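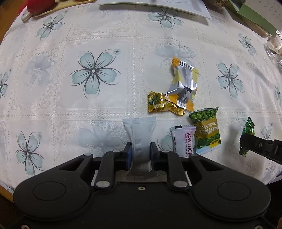
Blue pads closed on a pillow-shaped wrapper, ribbed seam facing up between the fingers.

Notes on finger pads for the handheld grippers, continued from Thursday. Two pad sets are under comparison: the stock Nivutine pads and a softer set that Glenys Kereama cast for us at Lalberg. Linkage, housings and camera mount stay the same for both. Test objects are wrapped candies.

Pillow packs are the harder case. The air inside carries most of the load until the film folds, and after that the jaw gap drops with almost no rise in force. The stock pads logged 106 slips in 414 picks. The cast pads logged 80 over the same count. Most of the slips in both sets came from grabbing the crimped end instead of the body.

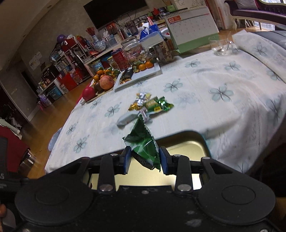 Pyramid packet held between the pads over the metal tray, one corner up.

Pyramid packs have no parallel faces, so the pads touch along an edge or near a corner and the packet turns until it finds a flat. Softer pads let it turn less. Foil glare also upsets the width estimate, and I have not separated that from the slip numbers yet.

Oriana Montecinos wants the closing speed cut before we change materials again. Fair point. The next run uses the cast pads at two speeds, 700 picks each, with the Ibarra controller settings left alone. Raw logs go on the Isetmont share in September.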